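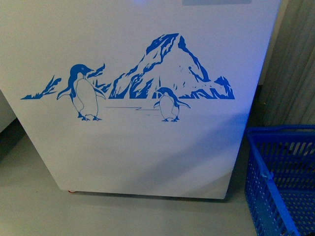
**Warum schwimmt ein Eisberg?**

Weil Eis leichter ist als die gleiche Menge flüssiges Wasser. Wenn Wasser gefriert, rücken seine kleinsten Teilchen auseinander und ordnen sich zu einem Gitter. Das Eis braucht dann mehr Platz, wiegt aber genauso viel wie vorher.

## Woher kommt ein Eisberg?

Eisberge brechen von Gletschern ab, die bis ins Meer reichen. Man sagt dazu: Der Gletscher kalbt. Ein Gletscher entsteht aus Schnee, der viele Jahre lang liegen bleibt und zu Eis gepresst wird. Deshalb besteht ein Eisberg aus Süßwasser – auch wenn er im salzigen Meer treibt.

## Wie viel sieht man davon?

Nur einen kleinen Teil. Der größte Teil liegt unter Wasser. Schiffe halten deshalb großen Abstand.

## Probier es aus

Sena Yakubu aus der Klasse 4 in Brornby hat diesen Versuch gemacht:

1. Fülle einen Joghurtbecher mit Wasser und stelle ihn über Nacht ins Gefrierfach.
2. Löse das Eis am nächsten Tag aus dem Becher.
3. Lege es in eine große Schüssel mit kaltem Wasser und schau von der Seite.

Senas Eisblock war nach mehr als 40 Minuten noch nicht ganz geschmolzen.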